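Gripper Comparison – Progress Report for October
To: Alcides Assunção, Trorncombe Fund
From: Jeferson Batista, Tamaseo

Dear Alcides,

Thank you again for your patience over the summer, and for the kind note you sent after the last report. I'm glad to say we have a good deal more to show this time.

Where we are
We planned 500 grasps with each of the two grippers. The Plundach is finished, all 500 of them, and the Bittencourt stands at 255. Of the Plundach attempts, 434 ended with the object lifted and set back down where we wanted it, and that pleased everyone here more than I can say. The Bittencourt is slower to set up – we lost most of a week to its controller dropping the connection – so I would rather not quote a rate for it until the set is complete.

The objects
We have moved on from plain blocks to the kind of thing people keep on a shelf at home. The ribbed green glass vase is the one I worry over, with its narrow waist and flared rim, and the arm comes down to it from above. The round pink tin and the taller ribbed container stand close beside it, so the fingers have to be careful of the neighbors too. 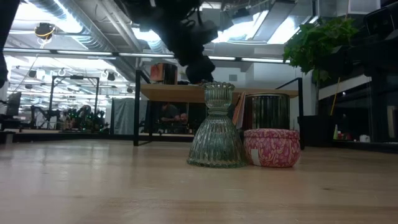 Next steps
We will finish the Bittencourt set and then repeat the glass grasps at a lower closing force. You would be very welcome to visit any Friday, and I'll put the coffee on.

Warmly,
Jeferson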